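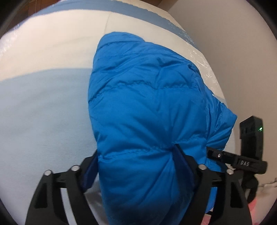 Murray Mahuika
Consumer columnist, Pemell Residents' Newsletter
October 2018

Every fall the same promise comes around, and this year it came on a glossy card through my door. Buy the right winter coat, it said, and you can turn the thermostat down and save $200 before spring. The card was from Mudgway, who would like to sell you the coat.

I have no quarrel with a warm coat. I do have a quarrel with that number. I called the help line and asked where it came from. After a long hold I was told it was "based on typical use." Typical for whom? The person on the phone didn't know and offered me a discount code.

Jaqueline Nava used to run the alterations counter in Lillcombe and has taken apart more coats than I have owned. She wasn't impressed either. Fill ratings, she told me, are measured on the down by itself, before anyone sews it into anything. A high rating with very little down behind it will still leave you cold at the bus stop. Few tags make it easy to find out how much is in there, and the one on my own coat gives a percentage -- 90 -- without saying how many ounces it's 90 percent of.

Then there is the washing.
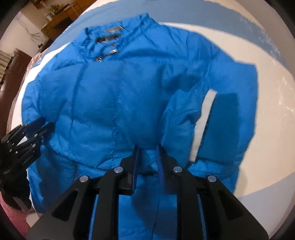 Most people I asked had never washed a down coat at all, having been told it would be ruined. Jaqueline says dirt and body oil do more harm than a gentle cycle, provided you read the care label first and give it far longer in the dryer than seems sensible. Low heat, and stop now and then to break up the lumps by hand. If it still feels clumpy, keep going. The cleaner in Ridthorpe quoted me $50 for the same job and couldn't tell me what the extra money bought.

My neighbor Isla Wihongi takes the other side. She bought into the whole pitch last December, turned her heat down 3 degrees, and swears her bills dropped. Maybe they did. She also had new windows put in that month, and I know which one I'd credit.

So keep the coat you have, if the zipper works. If you must buy, ask the store for the fill weight and see how long the silence lasts. I'm still waiting to hear back from Mudgway, and will print their reply if one comes.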